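Is 200 sweeping demos enough? (or: am I wasting my July)

hirvonen_fan
Posted 4:12 pm
Our group has been recording teleop demos for a floor cleanup task, two arms, dustpan and brush. We've got 200 so far and the plan says 2,000. I'm not convinced the other 1,800 will buy us anything. They're all done in the same corner on the same tiles. Has anybody here seen a policy get better from sheer count on something like this?

plustovix
Posted 4:31 pm
Yes, and I'd keep going. We stopped early on a wiping task and regretted it. Contact with the floor is messy and you need the volume.

G. Grønli
Posted 4:40 pm
Volume of what, though? If every episode has the same floor colour and the same person driving, you've got one demo with noise on it. I'd rather have 16 rooms than 2,000 goes at one.

plustovix
Posted 4:46 pm
Sixteen rooms is a nice idea if somebody else is hauling the gear. Most labs have one room.

hirvonen_fan
Posted 5:03 pm
One room here too, plus a hallway if I ask nicely. We did try changing the rubbish. Paper bits, crumbs, bottle caps. Operators still sweep it the same way each time.

Rokeya W
Posted 5:20 pm
Can you post a frame? Hard to say anything useful about your data without looking at it.

hirvonen_fan
Posted 5:34 pm
Head camera, pulled from the middle of an episode: 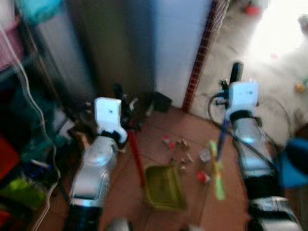

Head view, green dustpan on the tiles, scraps to the right of it

Rokeya W
Posted 5:52 pm
Thanks. My worry isn't the count, it's the blur. Those sticks in front of the right gripper are a smear, and small scraps on that tile colour are hard enough to pick out already. What's your exposure set to? I'd fix that before recording another 2 episodes, never mind 2,000.

plustovix
Posted 6:01 pm
Blur's fine. The robot will see blur when it runs as well.

Rokeya W
Posted 6:08 pm
Only if it moves at the same speed as your operators, and ours never has.

G. Grønli
Posted 6:15 pm
Agree with Rokeya. Also, who decides when the floor counts as clean? If the operator is just pressing "done", I wouldn't trust the success labels either.

hirvonen_fan
Posted 6:29 pm
Operator presses done, yes. I'll look at exposure tomorrow and have a second person relabel a batch. Still doubtful about the 2,000.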